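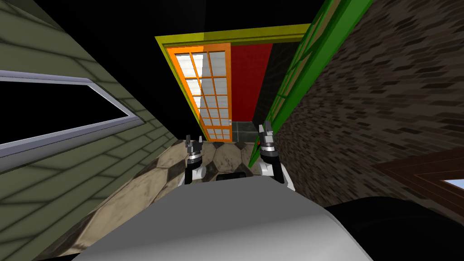

Fig. 1. Simulated hallway, both grippers facing the orange door.

Lanititz Shared Workshop, Handout 4: Doors

Our robot will meet its first door in simulation, where the paint is free. Judging by the color scheme, so was the advice.

Before the next session, run the approach 8 times at low speed and save every log, including the embarrassing ones. Stop each run after 60 seconds.

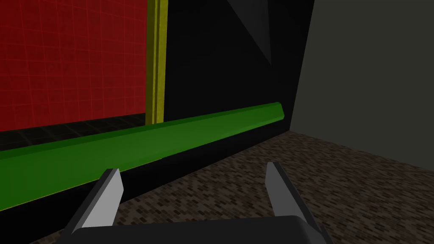

Do we need the real arm for this exercise?
The simulator is enough until the bench build is finished. Bring your logs and a charged laptop.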